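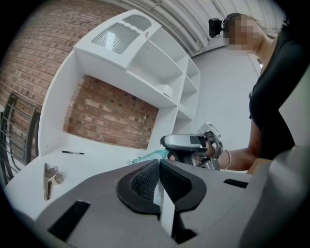 Handgreifer fürs Studentenprojekt — Aufnahmen mit Kabeln und Schnüren

uots
Beiträge: 23
Hallo zusammen,
ich betreue an unserer Hochschule eine kleine Projektgruppe, und seit September bauen wir einen Datensatz mit Handgreifern auf. Die Studierenden führen die Greifer mit der Hand, die Kamera sitzt am Greifer, später soll ein Arm aus den Aufnahmen lernen. Die Gruppe heißt intern Pestden, bitte fragt nicht nach dem Namen.
Unser Problem ist jetzt die Aufgabe „Schnur aufheben und ablegen“. Starre Dinge wie Stifte gehen gut. Bei einer weichen Schnur schließen die Finger, und die Schnur rutscht seitlich heraus, oder es kommen zwei Schlingen mit. Wir haben 930 Aufnahmen, davon sind nach meiner Durchsicht 900 brauchbar, aber fast keine davon mit der Schnur. Hat jemand Erfahrung, welche Fingerbeläge man dafür nimmt?
Gruß, Urmas

Gamum
Hallo Urmas, welche Beläge habt ihr zurzeit? Glatt oder mit Struktur? Und wie weit geht der Greifer zu, bis ganz auf null?

uots
Mit Struktur, so eine Art Netzmuster auf der Innenseite. Zu geht er fast ganz, vorne bleibt ein schmaler Spalt. Ich dachte zuerst, das ist egal, aber bei dünner Schnur ist es vielleicht genau der Fehler.

selma_k
Bei uns im Roboterclub war es der Spalt. Wir haben die Beläge vorne mit einer dünnen Lage Silikon aufgedickt, danach hielt die Schnur. Man muss aber beide Seiten gleich machen, sonst zieht es schief. Und bitte nach dem Umbau neu kalibrieren, das haben wir vergessen und eine ganze Woche Daten weggeworfen.

Plukent
Ich sehe das anders. Bevor ihr am Greifer bastelt, würde ich die Bewegung ansehen. Die meisten Anfänger greifen von oben wie mit einer Zange. Eine Schnur muss man flach nehmen, mit den Spitzen fast auf der Tischplatte, und erst dann schließen. Wenn der Mensch es mit dem Handgreifer nicht zuverlässig kann, lernt es der Arm auch nicht.

selma_k
@Plukent: Mit dem zweiten Satz hast du recht, mit dem ersten nur halb. Flach greifen hilft nichts, wenn die Finger nicht ganz schließen.

Plukent
Kommt auf den Durchmesser der Schnur an. Den wissen wir noch nicht.

uots
Entschuldigung, das hätte ich schreiben sollen. Zurzeit eine Paketschnur, ziemlich dünn. Ein dickeres Seil hätten wir auch da.

ilir.s
Ich bin einer von den Studierenden bei Urmas und möchte etwas ergänzen. Wir arbeiten mit 2 Greifern und zusätzlich mit einer Kamera am Kopf. Am Anfang habe ich immer auf die Schnur geschaut und nicht auf die Fingerspitzen, dadurch war mein Griff zu früh. Seitdem ich den Kopf tiefer halte, ist es besser geworden, aber der Rücken tut nach einer Stunde weh.
Noch eine Frage zum weißen Tisch: Stört eine helle Fläche für die Auswertung? Arben meint ja, Selma Vukčević meint nein, und sie macht bei uns die Auswertung.

Gamum
Weiß ist in Ordnung, solange die Belichtung fest eingestellt ist. Mit automatischer Belichtung wird die Schnur mal hell und mal dunkel, je nachdem wie viel Tisch im Bild ist. Farbige Schnur nehmen, keine weiße. Ein paar andere Gegenstände auf der Platte würde ich ruhig liegen lassen, sonst funktioniert es später nur auf einem leeren Tisch.

A_Georgiou
Hier Arben. Ich bleibe bei meiner Meinung — eine matte Unterlage wäre besser, weil unser Tisch unter der Deckenlampe spiegelt. Das sieht man in der Vorschau nicht so stark wie nachher in den Daten. Aber ich kann nachgeben, wenn wir wenigstens beides aufnehmen.

Plukent
Beides aufnehmen ist sowieso die richtige Antwort.

uots
Vielen Dank an alle. Wir machen es jetzt so: zuerst das dickere Seil mit den alten Belägen und flachem Griff, danach die dünne Schnur mit Silikon. So sehen wir, wer von euch beiden recht hat. Selma, welches Silikon habt ihr genommen und wie lange musste es trocknen?

selma_k
Zweikomponenten, aus dem Modellbau. Über Nacht liegen lassen, mit einer Klammer leicht zusammengedrückt und Backpapier dazwischen. Den genauen Typ schaue ich am Donnerstag im Club nach und schreibe ihn hier dazu.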